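The new break area at Mirkitz, bit by bit

06/12/2020

I promised everybody on the second floor I'd put these up once the break area was in decent shape, and it finally is (mostly!). I've been taking pictures since March, when all we had was a kettle on a windowsill and a drawer full of other people's spoons. A few words with each group, and if you want the full-size versions just ask me or Jayanthi Varma, she has the whole folder.

The counter

I'm so happy with this thing. We went back and forth on the color for ages and Konrad wanted dark gray right up to the day we ordered, but white won and it makes the whole place feel bigger. It's long enough that two people can make lunch without bumping elbows. Please wipe it down after you've had beets. You know who you are.

Mugs

We started with 100 from the old office and I don't want to talk about how many are left. The blue ones chip if you look at them funny, so Oliwia Śliwiński has been moving them to the top shelf.

The water corner

My favorite part, and the one I get the most questions about. Red tap is hot, the grayish blue one is cold, and the jug goes in upside down on top. The plastic bag comes off whenever whoever's changing it gets around to it, I'm not fussy.

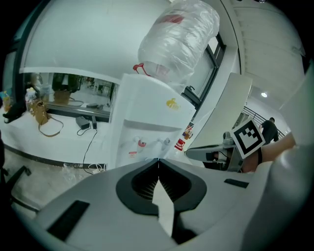

Wissam Najjar is the one to find if you need a jug lifted and your back isn't up to it. Spares come from Dreline, and the order sheet is taped inside the tall cupboard. Put your initials on it when you open the last one, pretty please, we ran dry over a long weekend once and I heard about it for a month.

Still to come

Hooks for the dish towels, and a proper bin for tea bags! Marwan Shboul found one in the Kalinowski catalog for 319 and I laughed out loud, so we're still looking. More pictures when the hooks are up.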